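Home Explore Notifications Messages Lists Profile

1/ The Genik Handling Laboratory at Clerkisdale is issuing this thread to inform partners and site users of a fault in the hand-held gripper tools. Use of the affected tools was suspended on Thursday and remains limited at present.

2/ The fault concerns the closing movement. When the operator released the trigger, the jaws of one tool stayed closed on the item and continued to tighten for a short time. The operator reported it at once and the session was stopped.

3/ No one was hurt. The item, a thin plastic bottle, split along its side. The operator's free hand was close to the jaws when this happened, and the event has therefore been recorded as a safety matter and not simply as damage to stock.

4/ The tool was removed from service and tagged. All other tools of the same build were then checked on the bench by Vikas Awasthi, who is leading the review. Two more showed the same delay after 35 minutes of steady use. Neither showed it when first switched on.

5/ The cause has been traced to the return spring in the trigger assembly. As the housing warms up, the spring seat shifts slightly and the trigger does not travel all the way back. The controller reads this as a request to keep closing.

6/ The spring seats came from a batch supplied by Matsuda in January. Parts from earlier batches have been inspected and do not show the shift. We have informed the supplier and returned four seats for measurement.

7/ A second weakness was found in our own software. The controller had no upper limit on closing time. A limit would have opened the jaws even with the trigger stuck. This was an oversight in our design review, and responsibility for it rests with the laboratory.

8/ The following measures are now in force for all sessions. Tools are to be rested after each run and checked for full trigger return before the next one. Operators must keep the free hand clear of the jaws at all times, including when an item slips.

9/ Glass items are withdrawn until further notice. Baskets, cloth and soft packs may still be used. Session leads at the Dridance site should apply the same list, as their tools share the January parts.

10/ A software update with a closing limit is under test. It will not be released to operators until it has passed a full warm run on every tool - a cold check alone is no longer accepted as proof of a repair.

11/ We have been asked if the recordings made before the suspension are still valid. The review so far indicates that they are. Runs with a late release can be found in the trigger log and will be marked before any data is shared with partners.

12/ Any operator who has noticed a slow release, even once, is asked to report it to the session lead with the tool number and the time of day. Reports may be made without a name. Earlier reports of "sticky" triggers were closed too quickly, and those are being reopened.

13/ A further notice will be posted in this thread when the update has been approved. Until then, please do not adjust or open the trigger housing on site - tools that have been opened cannot be included in the warm run.
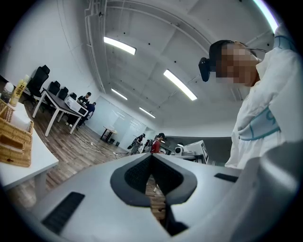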